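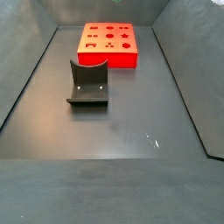 **Robot cell at our plant - what happens to the bench people?**

**benchrat46**
Skelwood put in a Trollo cell last October. Management says it does the work of the evening bench. I packed toy sets there for six years, so I have doubts. The test part right now is a red shape sorter, the block with the star and the round holes. Getting a block out of a tray is the easy bit. Who checks the holes for burrs? Me, still, on top of watching the cell.

**vodlow_vet**
We got ours at Vodlow earlier. The sales sheet said 620 an hour. Our best full shift was 1,828. Do the math.

**Woo-jin Woo**
That's not fair to the machine. A shift total includes changeovers and every time somebody stops it for lunch. My wrists quit hurting once I came off the bench, and I'd take that over any number on a sheet.

**benchrat46**
Glad about your wrists, I mean that. But we had 17 people on evenings and now there are nine. Same pay grade for the ones who stayed, and now we clear faults too.

**Woo-jin Woo**
Then your fight is over the pay grade. Ask for the operator rate in writing.

**vodlow_vet**
We asked. They called it "a change of duties" and gave us a half-day class.

**Yoon-hee Yang**
I schedule the line at Yoo and I don't buy the savings either. Nobody logs the minutes people spend resetting trays. Write them down for a month, then go see your manager - with the sheet in your hand.

**benchrat46**
Starting tonight. They'll probably say my handwriting is bad.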